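**FOR IMMEDIATE RELEASE**

**Clunstead Repair Library Opens a Desktop Bench for Anyone Curious About What's Inside the Case**

CLUNSTEAD, 2024-11-16. The Clunstead Repair Library is opening its first bench set aside for desktop computers, and we could hardly be happier about it! Members can now bring in an old tower, open it up with a bench guide beside them, and learn the name and job of every part they find.

The bench comes with a shelf of retired office towers to practice on. Drukitz, the local office supplier, gave us 100 of them in September, and members are welcome to take one apart long before they dare touch their own.
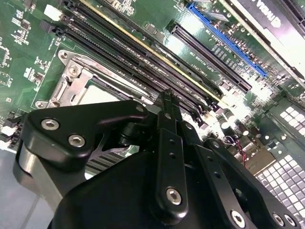

Beginners start with the motherboard, and the first evening is spent just reading it. A lot of people expect a mystery and are surprised by how much is spelled out in small white print. On one of our practice boards you can find "DIMM1 CPU1" beside the long black memory slots and "SLOT2 PCIe" over by the expansion slots, one of which is bright blue. Once you know that memory goes in the first kind and cards go in the second, you're well on your way.

"I love the moment when someone leans in and starts reading the board out loud," said Audrey-Anne Girard, who wrote the course. "They came in saying they weren't computer people, and half an hour later they're telling the person next to them where the memory goes."

The second evening moves on to the whole machine: taking off the side panel, following the cables from one end to the other, and working out which parts are worth saving. Members write up each tower on a card before anything is unplugged, and the card stays with the machine until it's back together or its parts are on the shelf.

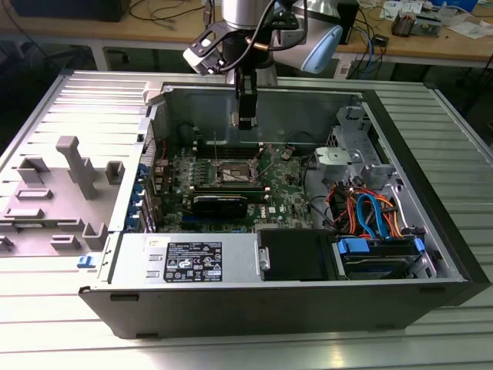
Anything that tests well goes into the parts drawers, free to members. Memory and hard drives are what people ask for most, and the drawers currently hold 457 labeled pieces. Drives are wiped before they go in.

"My favorite part to teach is cable routing, which sounds dull and really isn't," said Keegan Hollis, bench lead.
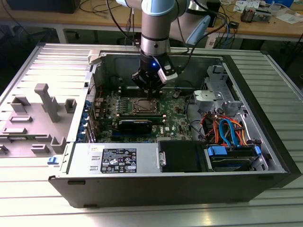
Storage gets an evening to itself. Plenty of members have a family photo collection sitting on an old drive and no idea how to reach it. In a tower like our practice model the hard drive sits down in a corner, held by two blue plastic clips, with the orange, red and blue cables looping nearby, so it makes a friendly first part to look for.

The bench is at the Vachon Street branch and is open to all members aged 12 and up. Reservations and questions: ask at the front desk or write to the Repair Library, Narnier Building, Clunstead.

###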